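Folding by Two Arms: a small gallery from the Broltside collection

Photos and notes by Nhàn Vi

I joined the Broltside collection in November, after several years of work with sewing machines and their controllers. My task is to help gather examples for a learning system which must handle thin and light materials with two robot arms. Kornél Mészáros takes care of the hardware, Nga Dương plans the sessions and decides what counts as a good example, and Cường Ninh and Aba Frimpong do most of the driving. I also drive, but slower than they do.

Many people have asked me what we do all day, and I found that a written answer does not satisfy them. Therefore I put together this page. It is short on pictures and longer on notes, because in my first weeks I wrote down everything, and some of it may be useful to a person who begins the same kind of work.

A few words about how we count. One example, which we call an episode, is one attempt at one task, from the start signal to the stop signal. An episode contains the pictures of all cameras, the positions of every joint and the commands which the driver gave. When I wrote this page we had 1,298 episodes accepted in the thin materials group. The first target was 500, and we passed it sooner than Nga had planned, so she made the target bigger.

The two-arm station

Both arms stand on one rail and work toward the middle. Most of our tasks with thin pieces happen there, in the small area where both grippers can reach, and here a red piece is between them. The marble pattern of the floor and the patterned walls were chosen by Nga, who wants the system to learn on surfaces that are not plain.

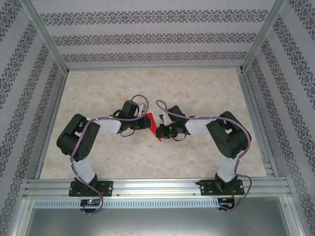 Why does the collection need a human driver for every episode?
The learning system copies what it is shown, and a person can correct a bad grasp in the middle of the movement. Those small corrections are the part that we could not write as a program, so each episode is driven by hand from start to stop.

The driver's seat

The driver holds two small handles, one for each arm. When I move the left handle, the left arm follows, and the same on the right. It sounds simple, and for big movements it is simple. The difficulty comes in the last part, when the fingers are near to the material and I cannot feel anything. In sewing, my fingers know the cloth before my eyes do. At the station I have only my eyes, and it took me many sessions to stop squeezing the handles as if this would help.

Cường gave me good advice: to look at the material and never at the gripper. If I look at the gripper, I drive the gripper to a nice position, and the material is somewhere else. If I look at the corner of the material, my hands go there without much thinking. Aba does not agree with this. She looks at the gap between the fingers — and her episodes are as good as his.

We change the driver after 13 episodes. The number comes from Nga. She noticed that the movements become lazy after this, and the lazy movements go into the data also. At first I found it annoying to stop when I was finally in a good rhythm, but when I watched my own long sessions I saw what she meant. My hands took shorter ways and I started to drag the piece instead of lifting it.

What we write down

Each episode receives a line in the log. The line has the driver, the task name, the type of material, the start position and the result. We have five words for the result, and it is not permitted to invent a sixth one:

clean — the task was finished with no second grasp
recovered — there was a slip or a miss, and the driver repaired it
partial — the task was stopped in a useful state
failed — the material was lost or left the reachable area
void — something was wrong with the equipment or the recording

I expected that only the clean ones are kept. In fact Nga keeps the recovered ones with great care and asks us for more of them. A system which has seen only clean episodes does not know what to do after its first mistake, and it makes the first mistake very soon. The failed ones are kept in a separate folder and are not used for the copying. The void ones are deleted at the end of the session, after Kornél has looked at them.

It is important not to make mistakes on purpose. We tried it for one afternoon, and the results were strange. A mistake made on purpose has a kind of politeness: the driver drops the piece in a place where it is easy to pick up again. Real slips are not so kind. We removed that afternoon from the set.

Start positions

Before every episode one person places the material, and this person should not be the driver. When I place the piece for myself, I place it how I like it, with a corner turned to my better hand. Aba is the best at placing. She closes her eyes, lets the piece fall from a small height, and does not touch it again unless it has landed outside the area.

For this reason the pieces look a little different at every start. Some have a soft fold from the earlier attempts. We agreed not to smooth them between episodes, and to replace them only when Nga decides that a fold has become too easy to catch. A new flat piece is the hardest start of all, since there is no edge that stands up. Cường likes these starts. I do not.

The cameras

We record a wide view of the station and also a near view from the gripper. The wide view is good for knowing where the arms are. The near view is good for knowing whether you really have the material. In the beginning I used only the wide view for checking my episodes, and I marked several as clean that were not. The fingers can look closed on the piece from far away while they hold nothing.

Kornél checks the cameras every morning at 8:30 with a printed card. If the card has shifted in the picture compared with the day before, he tightens the mount and we repeat the calibration. The drivers wait with coffee. The software for this check is named Skovetti. It is small and ugly and I have never seen it fail.

Reflections are our biggest problem in the near view. The floor shines, and a bright stripe can lie across the place where the edge of the material should be. We discussed whether to cover the surface with something dull. Nga decided to keep the shine, because the kitchens and shops where the system should work one day also have shining surfaces. So we only write "glare" in the notes column and continue.

Reviewing

After the session two people watch the episodes at double speed. One of them must not have driven that day. They can change the result word but they cannot change the notes of the driver, and if they disagree with each other, the lower result is taken. The review tool is called Nygård. It plays all the views together and has a key for jumping to the moment when the fingers close, and this key saves us a great amount of time.

In review I learned the most. There I saw that I always approach from the right, also when the left is better. I saw that Cường makes a very short stop before each grasp, and that the system, after it was trained on many of his episodes, makes the same short stop. He was a little embarrassed. We asked him to keep driving in his way and we gave more sessions to other drivers, so that no one habit becomes too strong.

The list of tasks is changed every few weeks. At the moment it has pick and lay flat, pass from one gripper to the other, fold once, and unfold. Passing is the one that I enjoy, because the two hands must agree with each other. Unfolding is the one with the most failed episodes. The two layers stick together and both fingers take both layers, and then you lift the whole thing and nothing has opened.

The near view

Bright marks on the polished surface, and the red material beside the left yellow finger. For a view like this the reviewer goes forward and back several times before choosing the result word.
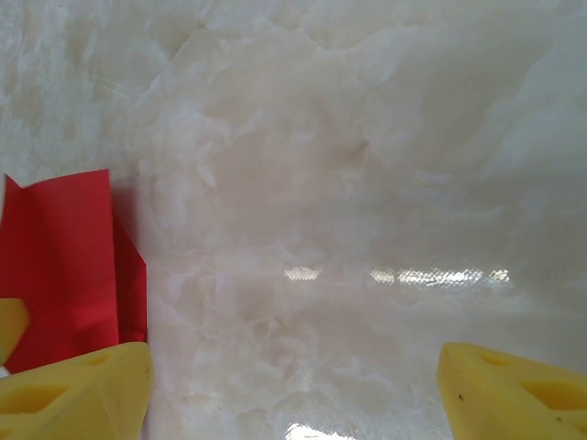

Notes for visitors and new drivers

Visitors can watch a session from the second table. Please do not speak to the driver between the start signal and the stop signal. After the stop you can ask anything.

New drivers spend their first sessions only placing and reviewing, and then they drive with large stiff pieces before they receive the thin ones. Your first episodes are stored in a practice folder and they do not enter the set. Mine are still there, and Kornél shows them to every new person.

We use the Zekside handles in two sizes. Try both before you choose. I took the small ones on my first day because they looked lighter, and my wrists were tired for a week — the large ones are much better for me.

I will add more pictures when the next task list is ready. Questions about the log format should go to Nga, and questions about the camera mounts to Kornél.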